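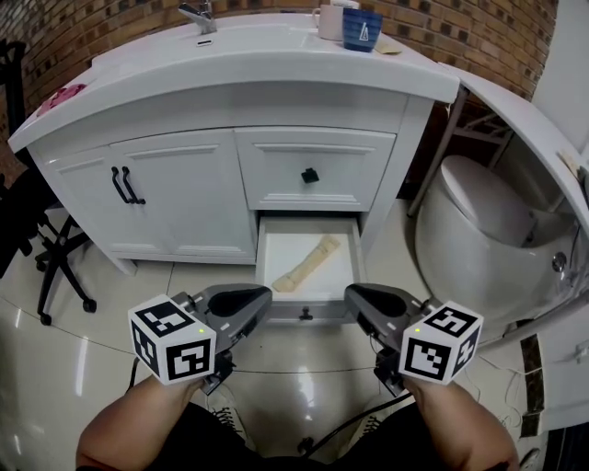
How to tidy a bathroom vanity with two drawers

A vanity cabinet becomes full without anybody deciding it. I clean mine two times in a year, the second time in September, and it takes me less than one hour. You need a damp cloth, a dry cloth, a small bag for trash and a ruler.

1. Clear the top first

Take the cups, the soap and any papers away from the counter and put them on a towel. Wipe around the base of the faucet, where the white marks from the water collect. The overflow slot in the basin is easy to forget. I clean it with an old toothbrush.

2. Empty one drawer at a time

Begin with the lower drawer. Pull it by the knob, slowly, until it stops. Take out everything, also the one small thing that lies alone at the bottom and that you do not use. Wipe the inside with the damp cloth, then with the dry one, and leave the drawer open for 12 minutes before you put something back.
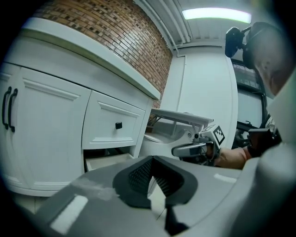
3. Check the knobs and handles

Hold each knob and turn it softly. If it moves, the screw is behind the drawer front and you tighten it from inside. For the door handles there are two screws each. Do not use force — the panel is thin in the middle and it can crack.

4. Measure before you buy dividers

Write down the width, the depth and the height inside the drawer. I bought a Plorby tray without measuring and it was 6 mm too wide. The Ollix trays can be cut with scissors, so for an uneven drawer I prefer them. Keep a wastebasket next to the cabinet while you sort.

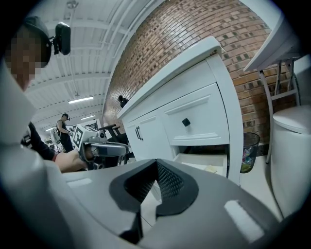

When you put things back, the items for every day go in the upper drawer and the spare ones go in the lower. Bottles stand behind the doors, with the heavy ones at the back. Close each drawer fully and open it again one time, to be sure that nothing catches.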